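Equipment Planning Meeting, Folenham Site
Minutes, Thursday, 9:30 a.m., upstairs meeting room

Present: Tariq Rana (chair), Margus Paulauskas, L. Baranauskienė (minutes), two from packing
Apologies: purchasing

1. Last minutes
Accepted with one fix. The Riveck quote was for delivery in July, not June.

2. Hand-held grippers
Margus went over the request for more hand-held grippers for the item handling work. The budget line has room for 22 units at $428 each. Tariq asked if the price includes the camera mount. It does, but spare finger pads are extra at $54 a set. Margus wants one spare set per gripper. Tariq would start with half that and reorder when they run low. Left open until purchasing is back.

Packing asked that the new units be lighter on the wrist. Margus will ask Cevow for a loan unit before the order goes in.
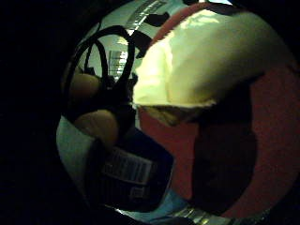 3. Robot arm for packing
Two offers are in, from Cevow and Riveck. Cevow is cheaper up front but charges for every service visit. Riveck includes the first year of service and wants a deposit with the order. Tariq said he can't sign for either until he sees the cost over three years on one sheet.

There was some discussion about soft goods and anything with a loose cord. Packing does not want to pay for an arm that only handles boxes. Both suppliers will be asked to run a trial with our own stock, and Baranauskienė will put the test items together. Margus said the trial should include barcode scanning, as neither offer mentions it.

4. Floor space and power
The spot by the back wall needs a new outlet before any arm goes in. The electrician quoted $700. Approved. Work to be done after the evening shift.

5. Actions
Margus: loan unit from Cevow, trial dates from both suppliers
Tariq: three-year cost sheet, finger pads with purchasing
Baranauskienė: test items, book electrician

6. Other business
The label printer at station two is still jamming. Moved to the maintenance list.

Closed at 10:25 a.m. Next meeting same time, same room.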